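About Drorkonlow

Hi, and thanks for clicking through! I never know what to write on these pages, so I'll start with the bins. We clean, mend and hire out plastic bins and tubs to bakeries, florists, fishmongers, two schools and one very patient man who keeps koi. If you've got food, flowers or parts to move and no room to store a stack of empties, you're the sort of person we work for.

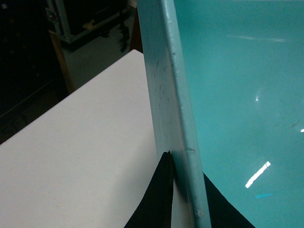
Gerrit Vermeulen
Founder and head of the wash room

I started Drorkonlow after 14 years in the back of a commercial kitchen, where I spent more time than I like to admit scrubbing tubs that somebody had put away greasy. Our first home was a single garage with a garden hose (my neighbors were very kind about it). These days we have a proper unit on Puria Street, 19 regular customers and a drain that copes with whatever we send down it, most of the time.

People ask why I'm so fond of the teal ones. Partly it's the color! But mostly it's that dirt shows up on them. A pale rim picks up every little speck and scuff, and when I tip the tub toward the lights I can see smudges on the inside that I'd miss on a dark gray one. Scuffs are fine by me, by the way. A tub that's been out working for a few years is going to have some marks on it, and I'd much sooner send you a scratched one that's clean than buy new ones every spring. 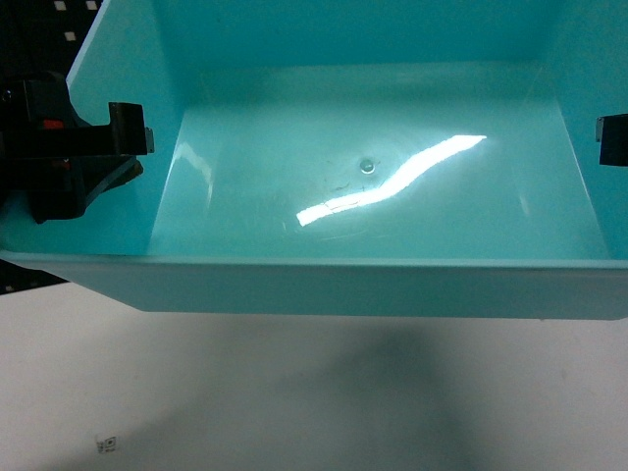

The floor of a bin is where I look first, and then the corners. Rounded corners are a gift – you can get a cloth right into them – and I won't buy the square kind anymore, however good the price is. I also run a thumb along the lip all the way around. Small bumps get left alone, anything sharp gets sanded down, and a real crack means the bin is finished.

Thắng Vương joined me the November we moved in, and he looks after the bookings and the van. He set up what we call the Skakum shelf, named after a racing pigeon he follows, where the odd sizes live. If you need one weird tub for a weekend, ask him. He currently has 71 of them back there and would love to see a few go out.

We're open from 7 in the morning, and the coffee is on by half past. Drop off at the side door, please, the one next to Aerts the upholsterer. The front one sticks when it rains and I still haven't fixed it. Rinse your bins if you can, but don't worry if you can't, we'll get to them!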